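1/ Herkdale play Morris tomorrow. For anyone new to the bottom of this ladder, it's tenth against eleventh, and the loser gets to spend the week hearing about the playoff spots we were all promised in February.

2/ I've been to every home match this season. My total reward is four goals, one of them ours by way of a Morris defender's shin, back in round three. He got the loudest cheer of the year and looked quite moved by it.

3/ Team news. Qiuyue Li is back from suspension and should go straight into midfield. She was sent off for dissent, which I respect, having said the same words from row F a good half-minute earlier.

4/ Up front it'll be Lihua Zhong again. She has gone 535 minutes without a goal and has hit the post in three separate suburbs. I still wouldn't drop her. The alternative is our left back, who told the club podcast she'd "give it a crack", and you could hear the coach breathing.

5/ Morris have their own troubles. They've lost four away on the trot and their keeper has taken to punching everything, including last week a back pass she could have trapped with either foot. Indirect free kick, goal, long conversation with the centre half.

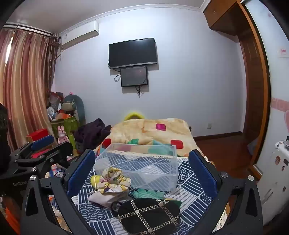 6/ The ground. Druvgate Oval has had its northern end resown and it now plays like two different paddocks stitched together at halfway. Win the toss, kick towards the clubhouse first, and pray the ball doesn't find the cricket square.

7/ Last home crowd was 613. The club called it "a strong turnout in challenging conditions". The conditions were 17 degrees and sunny. The season high is 1,447, for the derby, and a fair slab of those had come for the other mob.

8/ The Nitex Cup draw is out too. We've got the top side, away, on a Wednesday night. I've already booked the annual leave, in the same spirit that people book dental work.

9/ The sums, for those who enjoy suffering. Herkdale have 12 points. A win takes us above Morris on goal difference, provided it's by two or more. We haven't won by two or more since I had a different car.

10/ Prediction: 1–1, Li booked inside the half-hour, Zhong off the post. I'd love to be wrong about any of it – the booking least of all, she's more fun when she's cranky.

11/ Kick-off's at three, gates at two. The canteen is cash only again and the good pies go early. See you behind the southern goal, scarf on, colour fading.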